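Printed plastic cups deserve a longer service life than most kitchens give them. The usual argument for glass is that it stays clear, but clarity has little bearing on whether a cup holds water.

At Pluncombe we kept 158 promotional cups in the canteen for 13 months. Losses were low, and most came from people taking them home.

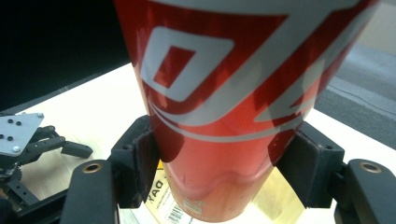
The weak point is the base. Ridges and molded lettering hold residue, and a quick rinse leaves it there. A narrow brush fixes this in a few seconds. Lotte Visser wants matching tumblers for the canteen. I would spend the money on brushes and a better drying rack.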